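Notebook, March, continued from the last page

Morning. I started again with the parking and bus lane tickets, the set we received from Wustumham. Hanneke Dierckx asked me to find why the plate reader sends letters to people who were never in the town. The owner from Burklow has now received his second letter. His car was in his own garage both times, he writes, and he attached a bill from the mechanic.

I compared his plate with the photo on the ticket. The photo shows a zero and the register has the letter O. Wisard reads both the same when the plate is dirty, and then it takes the first owner it finds. I think this is a bad rule. It should stop and ask a person to look.

Ran the old version on 2000 photos, threshold at 96. It gave 54 wrong matches. Most of them have the O and zero problem, the rest are a screw on the plate which is read as part of a letter. I have put the screw ones in a separate folder, please do not mix them again.

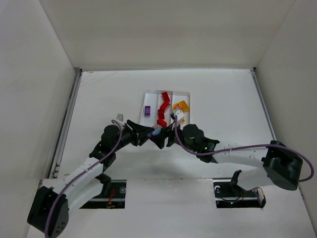
Image Reading Group, Onuoha Laboratory

After lunch. Changed the rule so that a plate with two possible readings goes to the manual list. The run is slow and I did not yet see the end of it. I also noticed that the time printed on the photos is one hour behind the time on the letters. Perhaps the clock was not changed for summer, but I must ask the town before I write this in the report.

Hanneke says that the town wants a short answer for the newspaper. I would prefer that we wait. If we say "the error is repaired" and then a third letter goes to the man in Burklow, it will be very embarrassing for everybody.

To do:
Ask Wustumham for the original photos, the ones we have are compressed too much.
Check the color of the plate also, the rear ones are worse.
Write to Hanneke about the clock.

16:40. The run is still going. I leave the computer on, please do not restart it.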